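Rutevent Scrap Craft Instructions

Text set of craft how-tos for kids, using up stuff already in the house. Egg cartons, socks, cereal boxes, outgrown coats. Put together by Chrysanthi Moschos, cleanup by Fotis Gkikas. Version notes at the bottom.

What's in it

1711 instruction sheets, one per row. English only for now. Each sheet was typed up from handouts used at the Erketside after-school craft table, plus a box of older ones from the Bakalis library basement. Mostly for ages 5 and up. Glue gun steps are marked adult.

Files

sheets.csv - the main thing
materials.csv - every material named in a sheet, spelled one way
pairs.csv - 900 sheets with a second, simpler rewrite for early readers
LICENSE.txt - read it please

Columns in sheets.csv

id - number, not in any order
title - as printed on the handout, puns and all
age_min - youngest age on the handout. blank if it didnt say
materials - separated by semicolons
steps - separated by a pipe
minutes - making time. Drying time NOT included, see known problems
adult - yes or no
source - erketside or bakalis
season - winter, spring, summer, fall, any

How the sheets were typed

By hand. Scanning was tried first and the purple ditto copies came out as soup. Typos in the originals were fixed, odd wording was left alone. If a handout said "a goodly blob of paste" then so does the row. Measurements stay in inches.

Fabric sheets got a tag of their own in February (wool, felt, denim, knit, other). Buttons count as notions and live in materials.csv under N. Linings are under fabric, other. Yes this is inconsistent. Will sort it out in the next version.

Known problems

- minutes is wrong for most papier-mache sheets. Add a night.
- 20 rows have the steps in the wrong order, ids listed in fixme.txt
- "milk jug" and "milk carton" got merged by accident. Being un-merged, slowly
- lots of Halloween, hardly any summer
- Honell brand glue shows up in the old Bakalis sheets, we changed it to white glue everywhere but might of missed a few
- a few sheets use dry beans or small beads. Not tagged as choking hazard yet. Don't hand these to toddlers going by age_min alone

What it's good for

Search by material, meal-plan style craft lists, reading level work with pairs.csv. Teachers have printed straight from the csv and that works fine, just widen the steps column.

Not good for: safety advice. Or sewing patterns - no sizes, no seam allowances, the sheets just say cut a circle.

Loading

Plain UTF-8, comma separated, quotes around any text field. Opens in any spreadsheet. If the pipes bother you do a find and replace before splitting, none of the steps use a pipe for anything else.

Changes

v3 fabric tags, pairs.csv added
v2 bakalis sheets in
v1 erketside only

Corrections go to Fotis, send the id and the line thats wrong. New handouts go to Chrysanthi, paper is ok. 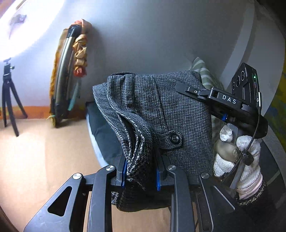
Houndstooth wool, button tab at the front. Tag: wool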